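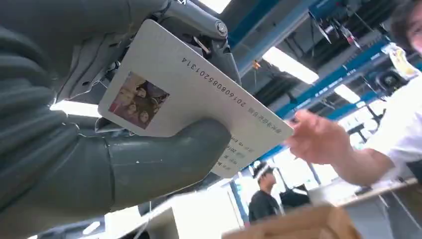
A white card with rounded corners, gripped by a gray mechanical hand.

How does family tracing work?
By Auður Ravn – updated 10 Apr 2023

When people leave home in a hurry, families can get separated. A parent may be on one bus and a child on another. Phones get lost, and phone numbers change. Family tracing is the work of finding out where the missing relatives are.

The Olville tracing office handles this work for one region. Last year it opened 634 requests. By the end of September, 276 of them had been closed with an answer.

Step 1: The request
A person who is looking for a relative fills in a form. It asks for the relative's full name, date of birth, the names of both parents, and the last place the two people saw each other. Small facts are useful. A nickname or the name of a school can separate two people who have the same name.

Each request gets a number. The number is used in place of the name on most papers, so that fewer people can read private details.

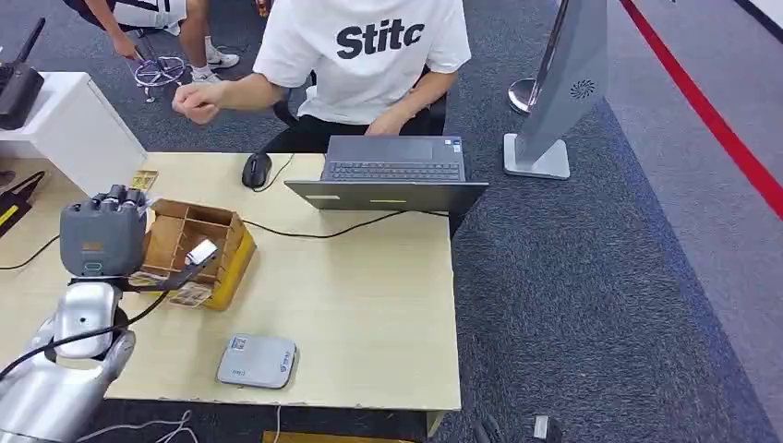
Step 2: The search
Tracing workers compare the form with lists from shelters, hospitals and schools. Names are a common problem. The same name can be spelled several ways when it moves from one alphabet to another – Sveinbjörnsson, for instance, may be typed with or without its dots. Workers therefore search for every likely spelling.

If two records look alike, this is called a possible match. It has to be checked. A worker asks both people a question that only a relative could answer.
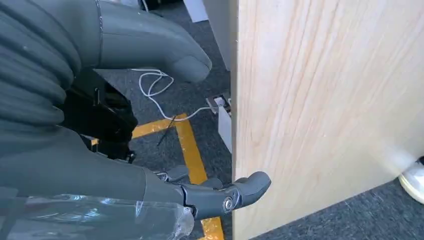
Checking can take a few days or many months. During that time the worker does not tell either person that a relative has been found, in case the match is wrong.

Step 3: The answer
A person who has been found decides what happens next. They may agree to share an address, send only a short message, or say no. The office must follow that choice, even if the family is disappointed.

Children who are alone have an extra rule. An adult is named to look after their case until a relative is confirmed.

Words to know
Relative: a member of your family.
Request: a form asking the office to search.
Match: two records that belong to the same person.
Consent: saying yes after you understand what is being asked.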